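Vellisico opens orders for Minja table-clearing kit

June 3, 2024

Vellisico started taking orders Monday for Minja, a software and camera kit that gets a two-arm robot to set and clear a kitchen table. Bring your own arms. The kit is cameras, a small PC and the training software, price is $3000 per station.

Demo table had a blue plate, bowls, cutting board, wire racks. Wrist views and table views both go to the same software.
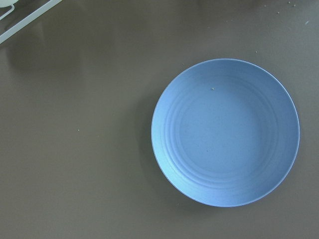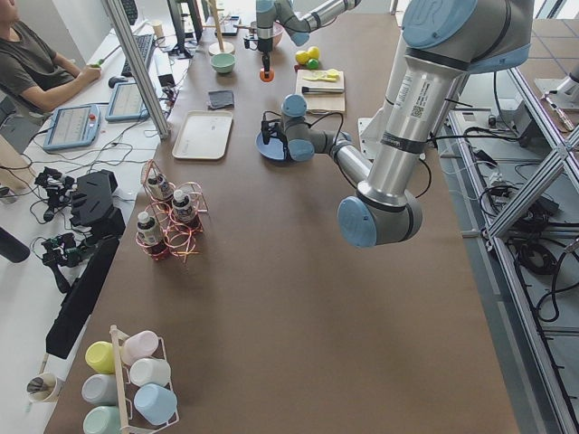
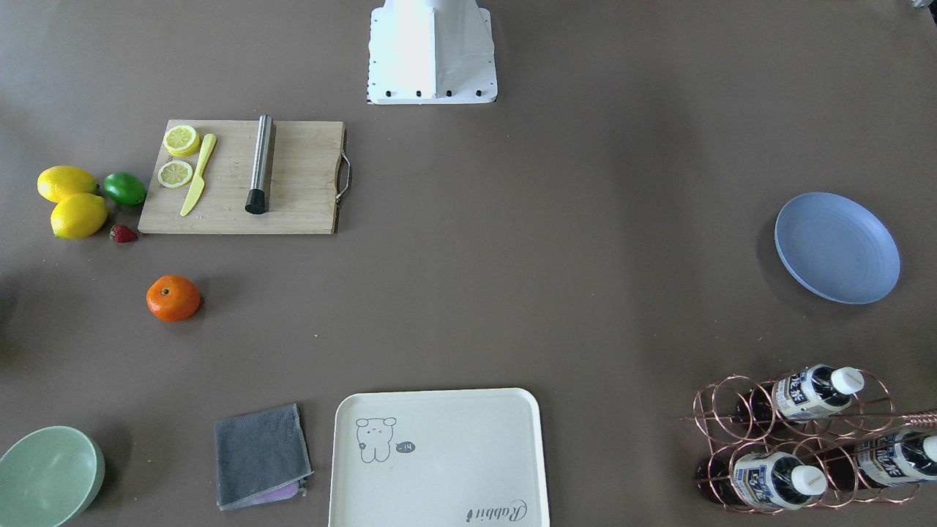
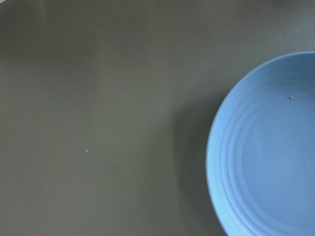 What you get

Two wrist cameras, the fixed cameras, cables, and a license for one station. Extra stations are billed separate. Support runs through Gimside, the company's reseller, for 2 years.

Product lead Mariann Katona said the kit is meant for small labs and catering suppliers who already own arms and don't want to write there own camera code. Setup takes an afternoon, she said, longer if the mounts are non-standard.

"Plates are the hard one. Flat, low rim, same color all over," Katona said. "A bottle you can grab wrong and still have a bottle."

Crumbs are another matter. Minja does not wipe anything down. A cleaning add-on called Prulto is planned for November — no price yet.

Early users

Five labs have had the kit on trial. Musyoka Massawe, who runs one of them, said the wrist views were good enough to find a plate rim and that the calibration screen was "a pain, pretty much every morning." He is keeping the kit.

Levente Hegyi, an engineer at another trial site, wanted a longer cable for the second arm. Also a printed manual. Vellisico says the longer cable is now standard, the manual is still PDF only.

Hegyi said his group spent most of the trial on racks and bottles and only got to plates in the last week. Results there were mixed, he said, and he would like to see the company publish its own numbers. Vellisico has not said if it will.

Orders go through Gimside. First kits ship in 5 weeks, acording to sales contact Viktória Pintér, with trial labs served first. Returns accepted if the box has'nt been paired to an arm.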